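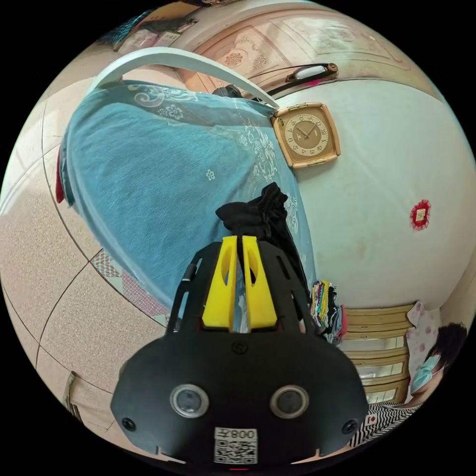 Randa Twal has been composing for solo cello and tape since she left the conservatoire, and her second album, Drillimia, is released by the Hiebert label on 30th September. It was written almost entirely at home, outside the hours in which she teaches. Her working day begins early, and the domestic setting is present throughout the record. One of its quieter movements takes its title, Scrollwork, from the kind of light blue bedspread with white flowers and curling borders that many listeners will remember from a grandparent's house.

The album consists of 6 movements. Twal recorded the cello parts in February, using 2 microphones and a reel-to-reel machine which she has owned since her student years. The tapes were then cut, slowed and layered by the producer Gizella Katona, whose earlier work with the Ivent ensemble is well regarded among followers of contemporary chamber music.

"I wanted the instrument to sound as it does from the next room," Twal explains. "Gizella understood that at once."

The result is patient music. Long notes are allowed to decay fully, and the lower strings are often left to carry the melody alone. The closing movement, the longest on the album, introduces a wordless vocal line sung by Conceição Salgado.

A first public performance was given at the Brisent Hall before an audience of more than 200. Further concerts are in preparation, and the printed score will be available from the label in the new year.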